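The second life of the spare room

Ataahua Sutcliffe asked me to come in the afternoon, when the light is better for sorting. She has run a small homewares lending service called Treloar for nine years. People who have just moved to the city, or who have lost most of their belongings, can borrow from her everything they need to eat and cook, and return it when they are ready. There are now close to a thousand pieces in her house, and she knows most of them.

I came to ask her one thing: how does a person keep order among so many small objects? I had expected shelves and labels. There are some, but she told me that the real work happens wherever there is a flat surface.

"A table is too hard," she said. "If you put cutlery on a table it slides and makes a terrible noise. On cloth it stays where you put it. My mother sorted on a bed and her mother also, and I think they were right."

Her method has not changed much since she began. First everything comes out and is spread. Then she looks at it for a while without touching. Only after this does the tray come, and the pieces go in by length, with the long ones first. She does not separate metal from plastic or ceramic, because the families who borrow do not think in this way.

"They think, I need something for soup. They don't think, I need something ceramic," she told me. "So I pack for the meal. Two spoons, a fork, chopsticks, something for stirring. If a household asks for more, I make a second tray."
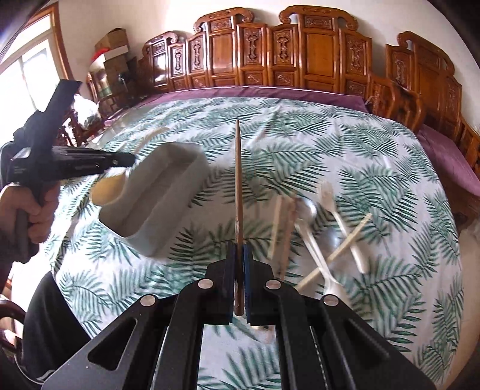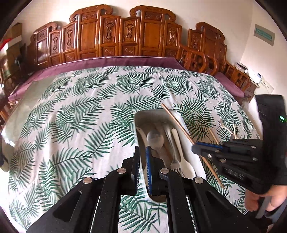

Chopsticks are a subject on which Ataahua has strong opinions. They are the item most often returned incomplete, and she told me that in one winter she was left with three that belonged to no pair. She does not throw these away. In the tray she prefers to begin with the spoons and forks, the metal ones and the white ceramic spoon with its long handle, and to leave the wooden chopsticks until she has seen which of them are the same length and colour. A copper-coloured one beside a pale one annoys her, she admitted, although they pick up noodles equally well.

I asked if the borrowers also notice such a difference.

"Some do, very much," she answered. "There was a grandmother who brought back a pair and said to me, these are not sisters. She was correct. I had been tired that evening."

The trays themselves have a history. In the beginning she used shoe boxes, which became soft in the kitchen. After this she tried a folding basket from a shop named Plenetti, but the thin handles went through the holes. The plain plastic tray was a suggestion of Ciarán Mac Mathúna, her neighbour, who repairs furniture and had been using one for his chisels. It can be washed in the sink and it fits in an ordinary kitchen drawer, so the family can put it directly in its place on the first evening.

Ciarán joined us for the second part of the conversation. He is a quiet man and he waited until he was asked. In his opinion the most important thing in the collection is not the cutlery but the wooden spoons, and he takes them home every January to sand them and to oil them.

"A wooden spoon tells you how it was used," he said. "If it is flat on one side, the cook is right-handed and stirs the bottom of the pot. I try not to take that away completely. I only make it smooth, so that it is pleasant for the next person."

They do not agree about everything. Ciarán would like to stop lending plastic forks, and Ataahua says that she will lend them as long as there are small children and picnics. They have discussed this many times. While we were talking about it she went to make tea and came back with her dog, Dosa, who was not permitted to go near the cutlery and lay down in the hallway instead.

I was curious about the numbers, so she brought me the notebook. In the last year 400 pieces went out, and she writes each one by hand with the name of the household and a small mark when it returns. She tried for some months a stock program called Satance, on the advice of her nephew, but she found that she was entering everything two times, once there and once in the notebook, and she went back to paper.

What does she do with the things that do not come back?

"I am glad, mostly," she said. "It means that somebody has a favourite spoon. When I was a student I borrowed a teaspoon from my landlady and I have it still. I can't be strict with other people about that."

She does ask people to return the tray, even if it is empty, and for this she is ready to telephone more than once. Trays are harder for her to find in the right size than anything that goes inside them. If readers have one with straight sides, long enough for a serving spoon, she will accept it with thanks, and it does not need to be new. Bread knives are also wanted at the moment. Teacups are not.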